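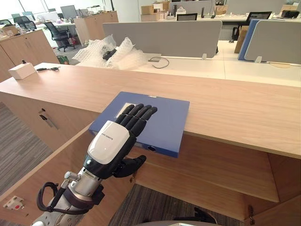
Slide 1. Good morning, and thank you for coming. My talk is short - 6 slides - and it is about binders and the cabinets where we keep them.

Slide 2. When we started the filing project at Koketwood in August, the list had 361 binders. Many of them stayed on top of the cabinets for weeks. People put a binder down to answer the phone, and then it lives there.
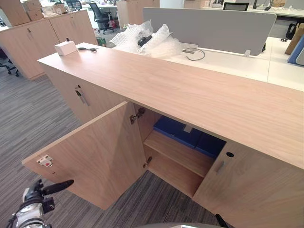

Slide 3. Our rule now: one shelf for one project. Satti papers go behind the left door, Vino papers behind the right. Leave free space on the lower shelf for the next year.

(Pause here. Ask who has a key to their own cabinet.)

Slide 4. Labels. Write the project name first, then the year. Please use a thick pen.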